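Gisgate Community Help > Audio and Podcasting > Feeds and Hosting

Old episodes gone from podcast apps after moving host

Posted by mulach_radio, July 2022

I put out a talk show, mostly just me and a microphone, and I've been at it long enough to have 654 episodes. Last week I moved everything from Wolano to Kurup. The import said it finished with no errors, and all 654 show up in the Kurup dashboard with their notes and dates.

The trouble is that listeners can only see the newest 107 in their apps. Anything older has disappeared, including a run of storm episodes that people still write to me about. A few listeners also say the newest ones all downloaded a second time.

I set up the redirect from the old feed the day I moved. I haven't cancelled Wolano yet and it's paid up until September. Do I need to import again, or is this something on the app side?

kettle_and_static

Don't import again. You'll end up with two of everything and have to delete them by hand.

Check the feed limit first. In Kurup it's under Show, then Distribution, then Advanced, in a box called "Episodes in feed". When you import a show it picks a limit based on the size of the feed file and not the number of episodes. If your show notes are long, the file gets big quickly and the limit comes out low. Mine was set to 70 and I had no idea until a listener emailed me.

Change it to "All", save, then press Rebuild Feed on the same page. Saving alone doesn't rebuild it. Open the feed address in a browser afterwards and search for the title of your first episode. If it's there, the feed is fine and the apps will catch up in their own time. Some take a day or 2.

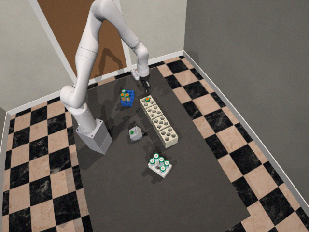 If the file is still too large with everything in it, shorten the notes on the oldest episodes. You can keep the full notes on your website and leave a one-line summary and a link in the feed. The usual culprit is notes pasted in from a word processor, which bring a lot of hidden formatting along with them.

The double downloads are a separate problem. Every episode has an ID in the feed, called a GUID, and apps use it to tell what they've already got. Kurup has a "Keep original GUIDs" tick box on the import screen and it's off by default. You can't switch it on afterwards yourself, but support can restore them while the old feed is still live, so leave Wolano running until that's sorted.

dropout_fm

Same thing happened to me, I just told people to unsubscribe and subscribe again. Worked for most of them.

tapehiss

Agree with the first reply about the limit. I wouldn't ask people to resubscribe, as some apps throw away their played history when you do that.

Also check that the redirect is a 301 and not a 302. Wolano offers both and calls the 302 "temporary forwarding". With a 302 some apps keep going back to the old address, and your listeners will lose the show when that account closes.

mulach_radio

It was the limit, set to 107. Changed it to All and rebuilt, and the first episode is in the feed now. The redirect was a 301 already. I've written to Kurup support about the GUIDs.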